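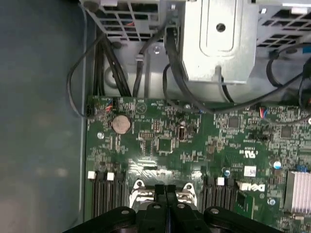 Can't you just tell the robot what to do? A reader named Flisell wrote in to ask us that, and added that it would save everybody a lot of time. Great question! Let's dig in.

## Try it with a friend

Sit across from a friend and put a shoe between you. Now explain how to tie it, using only words. No pointing! "Take the lace. No, the other lace. Now make a loop. A smaller loop." It gets silly very fast, and your friend already knows what a lace is.

A robot has it even harder. It doesn't know how tight to squeeze or how close is close enough. Telling it every tiny move could fill a whole notebook, and one wrong line would send its hand to the wrong spot. So people often **show** the robot instead.

## Two ways to show a robot

**By hand.** You take hold of the robot's arm and move it yourself, a bit like a swimming teacher moving your arms through a stroke. The joints go soft so you can push them, and the robot remembers where each one was the whole way through.

**By remote control.** You stay back and steer. Some people use a game controller, and some use a second, smaller arm that the big one copies. You bend the little elbow and the big elbow bends too! This kind of steering has a long name, *teleoperation*. "Tele" means "far away," the same as in "telephone."

## A seat right behind the fingers

At the Futlow workshop, the robot learns jobs on desktop computers with their insides showing. The gripper has two narrow black fingers, and a small camera rides along with it. Look how much there is to bump into! A green board with a Dell logo, black slots that hold memory, a round silver battery, shiny metal levers, and cables curving all over the place.

Now imagine steering those fingers down to one part without touching its neighbors. You'd slow way down, and you'd probably hold your breath. Slowing down is part of the lesson, too. The robot's records show where the hand went and also how fast it was going when it got there.

## Again, again, again

One try is never enough. The Futlow team's first job had 6 steps, and they showed it to the robot 100 times. Then they moved the computer a little, turned it a little, changed the lights, and kept going until they had 691 tries saved. By February they were up to 1,637!

Why so many? Think about learning to catch. If every ball came at you from the same spot, you'd be wonderful at catching that one ball and lost with any other. Robots are like that. They need to see a job done plenty of slightly different ways.

Wobbly tries can be useful too. When the person steering drifts off to one side and then fixes it, the robot gets to learn how fixing works.

## Be the robot

You need two people, a blindfold, a cup, and a clear table.

1. The robot wears the blindfold and sits down.
2. The teacher puts the cup on the table and gently guides the robot's hand to it.
3. Do it three times from the same starting place.
4. Now the robot tries alone.
5. Slide the cup a hand's width to the left and try again.

What happened on step 5? Swap places and see if you can think of a better way to teach it.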